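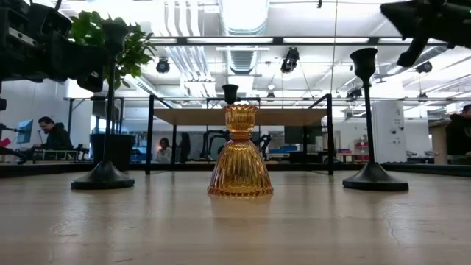
Shared workshop in Lostholm gets its two-arm table running

Friday, July 3, 2020

Members of the Dascombe workshop in Lostholm have finished the main part of a two-arm robot table they began building in December, and have started giving it household objects to handle.

The project, called Rilden, uses two black arms with grippers that work over a wooden tabletop. Its first set of objects is a pair of tall black candlesticks and an amber glass candle holder with a small black cup on top. The cup is the part the group wants to work on first. The task is to lift it off the glass, set it down on the table, and put it back without knocking anything over.

The candlesticks stand on either side of the glass holder, so each arm has to come in past one of them. A gripper that swings too low or too wide will hit a stem. The group says this is a better test than the foam blocks it used in the spring, which could be bumped or squeezed with no harm done.

Glass is also harder on the software. The amber holder is ribbed and catches the light along its edges, and the tabletop is glossy enough to reflect it. Early trials with a clear drinking glass went badly - the program kept placing the rim too low - and the members spent most of May on that one problem. They now plan to run each task both with the overhead lights on full and with half of them off.

The build has cost 2,000 dollars so far, not counting the arms, which were bought used from Arnardóttir, a lab supply dealer that was clearing out old stock. Most of the money went to motors, wiring and a new power supply. One arm needed two replacement joints before it would hold a position. The control program was written by members in the evenings.

Eight people have worked on the table since the start, though not all at once. The workshop was closed for part of the spring, and during that time members took parts home and tested them on kitchen tables. Final assembly was done in June.

The arms still run at a slow speed. The group has set a limit of 18 tries per session, after which the grippers are checked for loose screws and the finger pads are wiped down. Results are kept in a paper notebook next to the power switch.

The next step is a task that needs both arms together, with one gripper steadying the glass holder while the other lifts the cup. After that the members want to try placing a candle, which will mean new finger pads - the current ones are too wide for anything thin.

Plans and the parts list will be posted on the workshop's website once the wiring diagram has been redrawn. Members who want time on the table can sign up on the sheet by the front door.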